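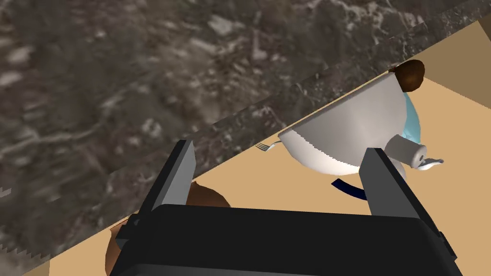
**Service Engineer, Home Mobility Equipment – Hostow depot**

Cemach supplies and maintains bath lifts, ceiling hoists and adjustable beds for people living at home. The company wishes to appoint 2 service engineers to its Hostow depot, which looks after 1315 installed units across the town and the villages towards Zargate.

The successful applicants will carry out planned servicing, attend breakdowns and show customers and their carers how to use the equipment safely. Each engineer will join the out-of-hours rota one week in every three.

Applicants must have:

- a recognised electrical or mechanical qualification
- at least 3 years' experience of field service work
- a full driving licence

Experience of the Mathebula hoist range is desirable – training will be given where needed. A van, tools and uniform are provided. Both appointments are subject to a criminal record check.

Applications, quoting reference 2273, should be made in writing to the Depot Manager, Cemach, Hostow, by the end of January. Interviews will be held at the depot in February.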